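The great desk reset, part two

So where was I. The drawers are done (four shopping bags of dead pens and warranty cards, gone to their various rewards) and I've moved on to the top of the desk, which I'd been putting off since about November. I work at this thing all day and then I sit at it all evening as well, so you'd think I'd look after it better.

First job was getting everything off and giving the timber a proper going over. I used the Skovard oil soap that Fionnuala put me onto, and I'm a convert. It smells a bit like a cricket bat and it brought the colour right back up, all that warm honey yellow I'd forgotten was there under the coffee rings. Go easy on it though, a capful in half a bucket is plenty.

Then the fun bit – deciding what gets to come back. The see-through mouse stays, obviously. I love being able to look at its insides while I'm on hold with the bank.
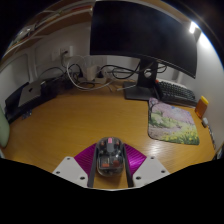 I did go through a phase of wanting one of those giant felt mats that cover half the desk. Teemu has one from Nunau and swears by it, but he also eats toast over his and I've seen the state of it. A small mat does me fine, and I get to keep my blossom trees. They cheer me up no end in winter, when the view out the window is my neighbour's recycling.

The keyboard was next. Keycaps off, into a bowl of warm soapy water, and 17 minutes with a cotton bud getting the crumbs out of the tray. I took a photo of the layout first this time! Last time I didn't, and I had two keys swapped for a month before Cathal came over and tried to type his password.

Cables are the part I still haven't cracked. I bought a tray from Flaltska that's meant to screw up under the desk, but the screws they give you are too long and I'm not having them come through the top. So it's all still living behind the monitor for now, and I just try not to look left.
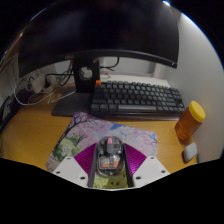 Orange escape key back in its corner. Cables still to come.

If anyone's got a no-drill cable tray they like, tell me in the comments. Idun suggested bulldog clips and I'm this close to trying it.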